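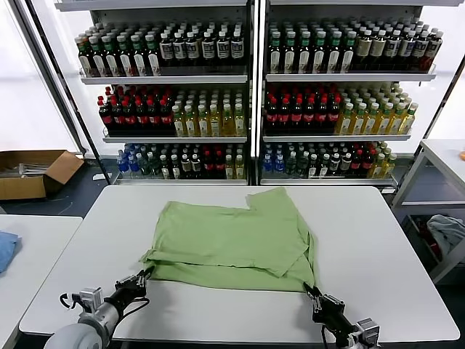
Green tee on the folding table, both grippers at the front corners

Ticket 928 - Folding demo, open day prep
Posted by Tatu Mfinanga, April

Hi all! Opening this one so it doesn't get lost in chat. We ran the shirt folding demo for the Kiltlow visitors this morning and it stalled on 2 of 26 runs. Both times the arms got hold of the shirt, then just sat there until I hit resume. The visitors were super nice about it (one of them clapped anyway), but I'd love it fixed before the afternoon group gets here.

What I tried first: restarted the Brolari controller, reloaded the fold program, swapped nothing else. Log says "grip timeout, right" both times. Charoen thinks the wait is set too short for thick folds, and I'm leaning that way too - a doubled-up tee is a lot of cloth for those fingers.
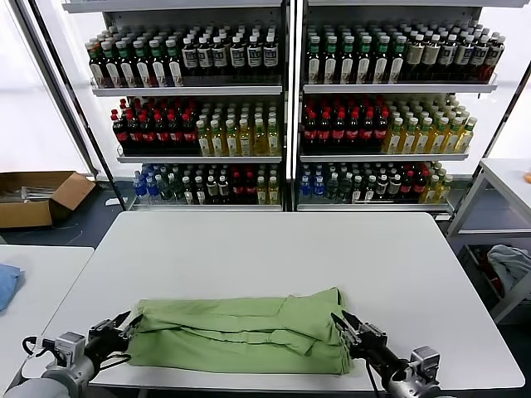
Update, 1:40 pm

Bumped the right grip wait from 2 seconds to 4 and ran it over lunch with Adhiambo watching the log. No timeouts so far! It's a bit slower, so whoever does the talking has more time to fill - sorry, Hamisi. Leaving this open until the last group has gone through.

3 comments | 0 shares
Rweyemamu Demo Support | Contact us | Back to top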